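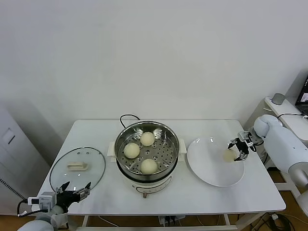
Department of Family and Social Studies, Commont College – Student Projects

Keeping Close When One Partner Works Away

Project report by Odette Guillot
Submitted 2023-10-23

Introduction

In my own family it was always normal that my father worked far from home. My mother had a calendar on the fridge and she crossed the days with a red pen. When I came to Commont to study, I met many couples who live the same way. One partner flies to the mine at Brurkarlow, which is 3000 kilometres from here, and the other one stays with the job, the dog and the bills. I wanted to learn how these couples keep their relationship in good condition, and what they quarrel over.

My question for the project was: which small habits do couples feel are important for staying close when one of them is away for work?

How I did the project

I made an online questionnaire and shared it through the Plirkach community centre and two local groups for partners of fly-in workers. I received 178 answers that were complete. Only one person from each couple was allowed to answer, and most of the people who answered were the partner at home. I must say this at the beginning, as it means the results show mainly one side.

After this I made interviews with three couples. For each couple I spoke first with both partners together and then with each one alone. The joint talk took 40 minutes. I changed all details that could show who they are, and in the report I call them Couple A, Couple B and Couple C.

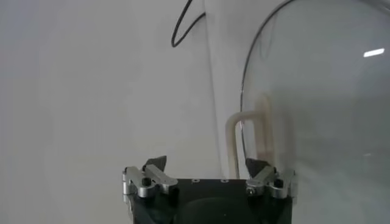

The questions in the interviews were open, for example "Tell me about the last time you said goodbye". I learned quickly that it is better not to ask directly if people are happy. When I asked it directly, everybody said yes and the talk became stiff. When I asked about the drive to the airport, they told me much more.

What the couples said about calling

I expected that couples who call each other more often would feel closer. In the questionnaire I could not see this clearly. Many people who have a call every evening wrote that the call felt like a duty. The partner at Brurkarlow is tired after the shift and wants to eat and sleep, and the partner at home has waited the whole day to talk. One woman wrote: "He asks how was my day and I can hear that his eyes are closed."

Couple B solved this with a rule. On work days they send only voice messages, and the long call is kept for his day off. At first she did not like the rule, she told me, but now she listens to the messages while she walks to the bus. Couple A does the opposite – they leave the phone on the table and don't talk much, each one does their own things.

Some people use the app Caron, where both partners share one calendar. The opinions were mixed. It helps with dentist appointments and school meetings, but several people felt watched by it.
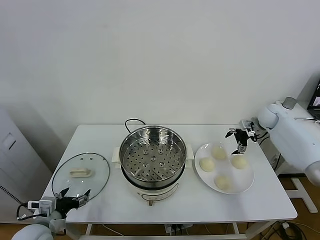 Four steamed buns on a plate beside the steamer pot.

The first days at home

This part surprised me most. I believed that coming home is the nice part and leaving is the hard part. For many couples it is not so simple. The partner at home has built a routine and is used to deciding alone. Then the other one arrives and puts the cups in a different cupboard, or tells the children they can stay up late. The person who comes home can feel like a guest.

Couple C had their worst fights always on the second day. Now they plan nothing for this day, no visitors and no big conversation on money. He said to me, "I have to knock on the door of my own life a little bit." I liked this sentence very much and I asked if I could use it.

In the answers from the questionnaire, people who wrote that they talk openly about the return also wrote more often that they trust the future of the relationship. I cannot say which one causes the other. Maybe couples who trust each other already find it easier to talk.
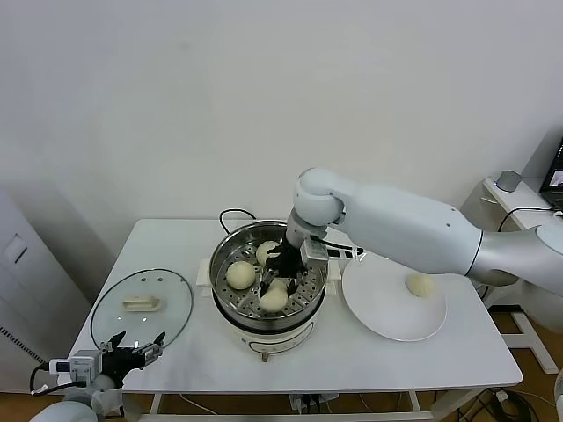

Limits of the project

The group of people who answered was not chosen at random. Couples who have separated were probably not in the groups where I shared the link, so the picture may be more positive than the reality. I also did not ask how long each couple has been together, and my supervisor was right to point this out in October. If I could do the project again, I would add this question and I would look for more answers from the partners who travel.

A further problem was language. English is my third language and in the interview with Couple A I sometimes missed a joke. I listened to the recordings again with a classmate to check my notes.

Thanks

I thank all the couples for their time, and the staff at Plirkach who let me use the small meeting room. A printed copy of the questionnaire can be requested at the department office.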